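How to Cover a Work Table in Gray Fabric (and Why You'll Love It)

Posted 21 January 2020
Filed under: Workspace, Weekend projects

I have wanted a soft-topped work table for years, and last November I finally made one. I cannot tell you how much nicer it is to sit down to beading, small repairs, hand sewing, puzzles, anything with bits that roll! Things stay where you put them, the light doesn't bounce back in your face, and a dropped screw lands with a little pat and stops there.

The whole job took me an afternoon, plus a night of leaving it alone (the hardest part by far). You don't need a sewing machine and you don't need to be handy. If you can wrap a present, you can do this.

What you need

A flat board or an old tabletop. Mine is 170 cm long and came off a desk that had lost its legs.
Gray fabric with a tight, flat weave or a felt-like face, big enough to overhang the board by a hand's width on every side.
A thin layer of padding, 3 mm at most. Optional, but lovely under the wrists.
A staple gun and a box of short staples.
Sharp fabric scissors, an iron, a lint roller.
Spray adhesive, if you're using padding.

I bought my fabric from the remnant bin at Nemell, where it was marked down to 18 dollars for the piece. The color on the ticket was just "Pace gray." I went back for more a month later and it was gone, so if you find one you like, buy enough for a second cover.

Choosing the fabric

Go for a mottled gray if you can get it. A dead-plain one shows every thread and crumb, and a bold pattern makes small parts vanish. Speckled gray sits right between the two. It hides dust, and anything with a bit of color on it jumps straight out at you.

Rub the cloth hard with your thumb in the shop. If it pills right there, put it back. Then drag a fingernail across it. You want to feel a little grip but no loops, since loops catch on pliers, pins, cable ends and watch straps. I'd also skip anything stretchy. It's tempting, because it pulls smooth so easily, but it goes wavy within weeks.

Step 1: Wash and press

Wash the fabric the way you plan to wash it later, then press it while it's still a little damp. Fold lines from the bolt are stubborn! I went over the center fold four times, with a wet tea towel on top for the last two. Check the heat setting on a corner first if there's any synthetic in the blend.

Step 2: Prepare the board

Sand the edges so there's no sharp corner to wear through the cloth, and wipe away all the dust. If you're adding padding, spray the board lightly, wait for it to go tacky and lay the padding down from one end, smoothing as you go. Trim it flush. Don't wrap it around the edge or you'll get a fat, lumpy rim.

Step 3: Lay it out

Put the fabric face down on a clean floor and set the board on top of it, padding side down. Line up the weave with the long edge of the board. Take your time over this one. A weave that wanders off at an angle will bother you every single day (ask me about my first try, now the lid of the dog's toy box).

Step 4: Staple from the middle out

Put one staple in the center of each long side, then one in the center of each short side, pulling the fabric snug each time. Now work outward toward the corners, a few staples on one side and a few on the opposite one, always in pairs. Snug is enough. If you haul on it, the weave bows and you'll see little scallops along the edge.

I used 52 staples and could have managed with fewer, but I was having fun by then.

Step 5: Fold the corners

Pull the point of the corner straight in toward the middle of the board and staple it. Fold one side over it, then the other, just like the end of a parcel. Snip out the extra bulk underneath before the last staple goes in, and keep your scissors well away from the fold itself.

Step 6: Turn it over and let it rest

Flip the board, roll it with the lint roller and leave it flat overnight with nothing on it. Small ripples often relax by morning. Then fix it to its legs or trestles and start using it! Mine filled up quickly, and I love how a bit of yellow or a thin black cable stands out against the gray. 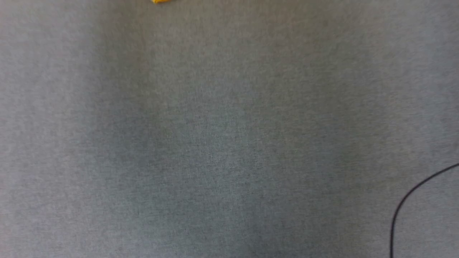
Keeping it nice

Lint roll it whenever it looks fuzzy. For crumbs and thread ends, a handheld vacuum with the brush fitting is quicker.

Blot spills right away with a dry cloth and don't scrub, or you'll rough up the surface. A drop of dish soap in cool water gets out tea. For glue, let it dry fully, then lift it with a blunt knife.

Keep hot tools on a stand, with a proper heatproof mat underneath. I use a Kilia tray for paint and anything oily, and move it off when I'm finished.

If the cover gets truly grubby, pull the staples with a flat screwdriver, wash the cloth, press it and start again at Step 3. The second time goes much faster.

A smaller version

No room for a full table? Cover a drawing board or a big tray the same way. I made one for the Huseo craft swap, and it slides behind the sofa when company comes. Use the thinnest padding you can find for this size, and add four felt dots underneath so it doesn't skate around on the kitchen table.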